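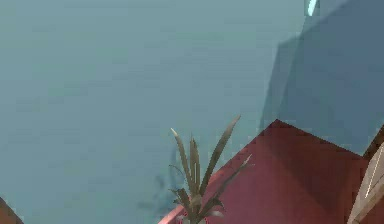
Kahraman takes class lead after wet final at Seseck

Team Kahraman left the fourth round of the regional kart series at Seseck with the lead in the senior gearbox class, after Theresia Fankhauser converted a sixth-place grid slot into second in the final. The Holen team, which had led the class since the opening round in April, scored in only one of the two heats and drops to second, 11 points back.

Qualifying was run on a dry track. Fankhauser was sixth after a front brake adjustment left the kart unstable into the downhill hairpin. The team returned to its earlier brake balance for the first heat and fitted a longer rear hub. She finished fourth in that heat and third in the second.

Rain began shortly before the final. Race control declared the session wet and extended the formation procedure by one lap. Most of the field started on new wet tires at low pressure. Kahraman set its pressures slightly higher, expecting the track to dry, and widened the front track by one spacer on each side. The kart lost two places on the opening lap and recovered them by lap five.

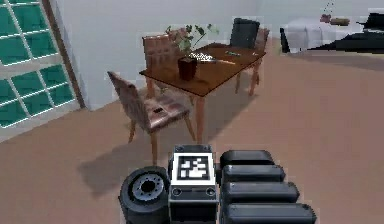
Fankhauser said the kart had very little front grip until the tires came up to temperature, and that she had stayed off the inside curbs for the whole race after sliding wide on the first lap. She added that second place was the most the package could deliver on that surface, and that the gap to the winner had been made in the first three laps.

The race was won by the Katley entry, which led from the second corner. It was the team's first win of the season. Its fastest lap was a 53-second tour set two laps from the finish, when a narrow dry line had formed between the hairpin and the pit entry.

Holen's leading kart retired with a broken chain while running third. The second Holen kart finished outside the points following a penalty for a displaced front fairing.
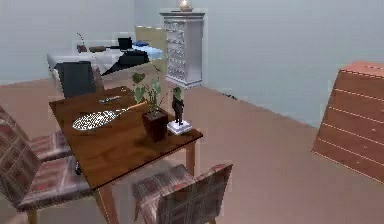 Post-race inspection covered the top five karts. Minimum weight, fuel and exhaust length were checked, and all five were found to comply. The results were declared final in the early evening.

Two rounds remain. The next is in September on the longer Seseck layout, with a final distance of about 50 kilometers split over two races. Gear ratios are free for that round, but the number of dry tires per driver stays limited to one set plus one spare front and one spare rear.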